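Can my boss keep me "on call" all Friday without paying me?

Posted in: Work & Pay > Scheduling and hours

I work the counter at a sandwich place called Pluvov, inside the Kollidard shopping center. I was hired as part-time, which I took to mean part of a time. What it means in practice is that the schedule comes out with two real shifts on it and then a line for Friday that says OC. OC is on call. I'm supposed to be dressed, within 20 minutes of the store and answering texts from 10 in the morning until 8 at night, and if they get busy I go in. If they don't get busy I have spent the day in a visor for free.

In October I was called in once. The other Fridays I sat at home in the shirt. I asked the shift lead if any of that counted as hours and was told it's "availability," and that everyone gives availability. I turned down a dentist appointment and a day of moving furniture for cash because of availability.

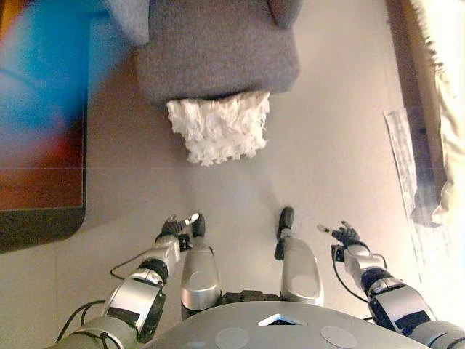
The part I can't get a straight answer on is whether the rule about staying close makes it paid time. The handbook (a PDF, 70 pages, mostly about hair) says on-call employees "are free to use their time as they wish," and two lines later says failing to arrive in 20 minutes is a no-show and three no-shows is termination. So I am free to use my time as I wish as long as I wish to be near a sandwich. I get as far as putting my feet up on the gray ottoman and then I'm checking the phone again, so it isn't much of a day off. There's also an app, Stistent, where you have to tap a button every 2 hours to show you're reachable. Miss one and it goes on your record in red.

I'm not trying to sue anybody. I'd like to know whether I'm owed something, and if I'm not, whether I can say no to the OC line without getting my real shifts cut. There's no union here. I'm in the US and I'm paid by the hour, a bit over minimum.

— visor_tan

Posted by pickle_bucket

Welcome to food service. They did this to me at three different places and the answer was always that you don't get paid if you're not working. Just tell them you got a second job on Fridays. You don't have to have one. Mine was at a place called Lü, which I described as a Scandinavian furniture importer, and it went on for a year and a half. I got asked about discounts.

Also, screenshot everything.

Posted by timeclock_widow

The reply ahead of mine is right about the screenshots and wrong about the law, or at least too sure of it. I did scheduling for a cafeteria contractor for years, on the side of the desk you're mad at, and I've sat through the training. I'm not a lawyer and your state matters a lot, so treat this as a map drawn on a napkin.

Under federal rules, on-call time can be paid time or unpaid time depending on how tied up you are. The old phrase for it is "engaged to wait" versus "waiting to be engaged," which sounds like advice from a great-aunt. If you have to stay at the workplace, that's generally paid. If you can stay home and just have to be reachable, it's generally unpaid. You're in the swampy bit in between, where they look at what restrictions are on you: how far you can go, how fast you have to get there, how often you're called, whether you can trade the shift away, and whether you can realistically do your own stuff in the meantime.

Going by what you wrote, the short response time and the threat of being fired help you. Being called in only once hurts you, I'm sorry to say, because it lets them argue that your day was your own. Sitting around annoyed doesn't count for much. The dentist and the moving job might be worth mentioning, so write down when those were while you still remember.

The tapping is the bit I'd ask about specifically. A required check-in through an app is a task they assigned you. Each tap is a few seconds and they'll say it's too small to count, and they may win that, but it doesn't sit well next to "free to use their time as they wish." Save the red marks.

Now the state part. Some states and a handful of cities have what are called predictive scheduling or fair workweek laws. Where those exist they can require advance notice of your hours, extra pay for last-minute changes, and sometimes partial pay for on-call shifts where you never get called. A lot of them only cover large chains, so find out how big your employer is. Look at who issues your pay stub, because the name on the stub and the name on the awning are often not related. A few other states have "reporting time" pay, which usually means you turned up and got sent home, though whether calling or texting in counts as turning up has been fought over.

What I'd do:

Write down every OC shift you can remember, with start and end, every text, and whether you went in.

Get the handbook page saved somewhere that isn't a work account.

Call your state labor department's wage line. It costs nothing, and you can ask the general question before you give them the name of the store. Bring a snack, the hold music is long.

Then ask your manager, in writing and politely, "Is my on-call time on Fridays paid, and if not, can I decline it?" You want the reply more than you want the conversation.

On saying no: in most of the US they can cut your hours for a bad reason or no reason, but they generally can't do it as payback for a wage complaint. If you and a coworker raise it together, that usually has its own protection even without a union. So find the other person with OC on their line. I promise there is one.

And please don't invent an employer. We used to check.

Posted by visor_tan

Thank you, this is more than I got from the handbook. My pay stub says something completely different from the sign, so I have homework.

I asked around and there are three of us with OC. One of them has been doing it since spring and thought it stood for "opening crew." We're writing the message tonight. I did the math on a napkin of my own and if even part of those days counted it would be some $200, and that would cover the dentist I didn't go to.

Posted by pickle_bucket

For the record they never checked on Lü.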